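Elínborg Egilsson has run the fittings bench at Gretisum for six years, and most of what she orders is cloth. Dalsgaard supplies it in navy, cut to 163 centimeters.

"People ask for rubber mats," she says. "Rubber holds a cup too well. With cloth, the cup slides a little when it is bumped, the way it would on a kitchen table."

The cloth has to stay put, however, and her answer is the black binder clip. She has tried tape, which leaves residue on light wood, and sewn-in weights, which made the hem lumpy. Clips go on the edges, with the handles folded flat over the fabric where there is room.

"Wrinkles are fine if they are shallow," she says. "If a ball rolls off course, I pull the cloth and clip it again."

The cups are dark red outside and white inside. Egilsson wanted a pale rim against dark cloth — it is easy to find from either side of the table.

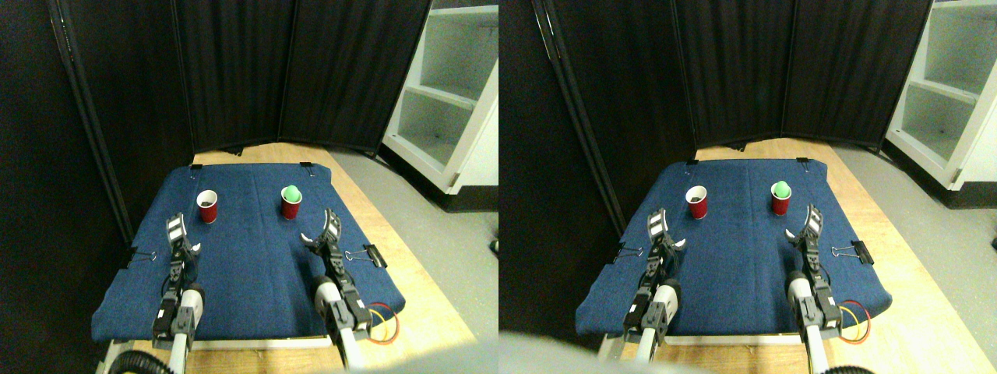

Ball size took longer to settle. The first batch from Oser measured 49 millimeters and dropped straight to the bottom of the cup. At 51 it sat higher, and she kept that size in green.

"I would still change the clips," she says. "The big ones hang over the wood and mark it. Esben Ketilsson has promised me felt pads by the end of August."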